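Last updated: February
Shares 14 | Comments 3

4. Setting up the Wondby label printer

Before you start, check that the power switch on the back of the printer is off. Keep the box and foam until you have printed your first labels.

4.1 Loading the roll

1. Press both side catches and lift the lid.
2. Slide the two roll guides apart.
3. Drop the roll in with the labels facing up. A standard roll holds 1000 labels, and the small Jurkley roll holds 300.
4. Close the guides until they touch the roll, then back them off slightly. The roll should turn freely.
5. Pull the end of the strip out past the tear bar and shut the lid. Both catches must click.

CAUTION: The print head gets hot in use. Switch off and wait before you touch it.
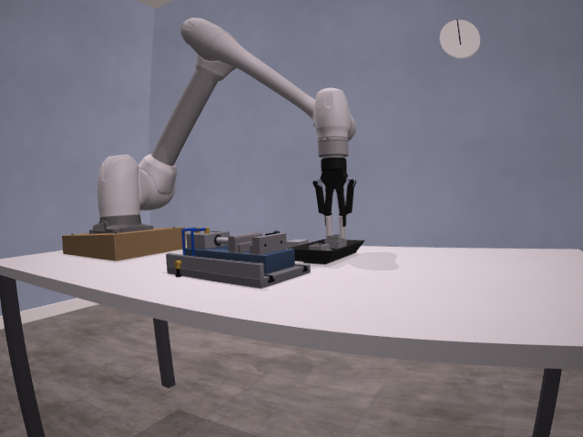 Written by the Hollmann support desk, Product Guides Editor

4.2 Connecting and first print

6. Plug the power lead into the printer first, then into the wall.
7. Switch on. The light on the lid blinks green while the printer measures the gap between labels, and it may feed a few blanks. Leave it alone until the light is steady.
8. Connect the USB lead and open the Cakano label program. Choose your printer from the list.
9. Set the label size to match the roll. The size is printed on the inside of the core.
10. Print one test label.

Note: If the text creeps up or down from one label to the next, hold the feed button until the light blinks twice, then let go. The printer will measure the gap again.

Note: Error 1137 means the lid is open. Press down on both catches -- the left one is stiff on a new printer -- and try again. If the error stays, see section 7.

4.3 Changing to a different size

Switch off, take out the old roll and repeat steps 2 to 9.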